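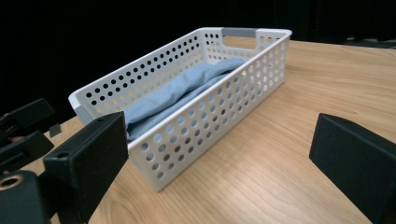
Section 4: Getting the basket mask to behave in Drulanix

OK, so by now you should have the Drulanix viewer open and your episodes loaded (if not, go back to Section 3, I'll wait). This is the part where we teach the perception node which pixels are basket and which are cloth. It's my favorite part of the whole setup, and also the one I get the most mail on!

Quick warning before you start. Perforated baskets are trickier than solid ones. The holes in the near wall let bits of the cloth show through, and the holes in the far wall pick up whatever is behind the table. With a black background you get a grid of dark dots, and the default mask will happily call every one of them "not basket." We're going to fix that.

1. Open the Segment tab and pick the Texier model from the drop-down. The older Grultidach one still loads, but I stopped tuning it ages ago.

2. Scrub to a moment where the fingers are open and nothing is touching the basket. Press K to mark it as your key view.

3. Click once on the rim. I always go for the rim, it's a thick smooth band and the model grabs it right away. Clicking on the wall between the holes works too, just not as often.

4. Set Hole Fill to 16. Watch the far wall while you do it – the dots should close up and the wall should turn into one solid patch. If they don't, nudge it up a little at a time, but stay under 40.

Caution: above 40 the handle openings start filling in as well. The planner reads those openings as grasp candidates, so if they vanish from the mask, it won't offer you a handle grasp at all. I lost a whole afternoon at Floltcombe to this.

5. Add a second label called cloth and click on the highest fold you can see. Light blue on white is a fairly gentle contrast, so if the mask spills onto the inside wall, hold Shift and click the spill to subtract it.

6. Turn on Merge Through Holes for the cloth label only. The little patches that peek through the near wall then get the same ID as the pile inside. Leave it off for the basket!

7. Load the finger template (Tools, then Self Mask). The pads are matte black, and against a black background the edges can get mushy, so let the template do the work and don't try to paint them by hand.

8. Hit Propagate. On my laptop an episode of 2,430 frames gives me time to make coffee.

Note: if the basket label jumps onto the tabletop partway through, go to the first bad frame, click the rim again, and propagate from there. You don't need to redo the earlier ones.

9. Save as version 2 of the label set, so your untouched masks stay put in case you want to compare.

Once the progress bar is gone, leave the viewer open. Section 5 picks up with the grasp planner and it needs the same session.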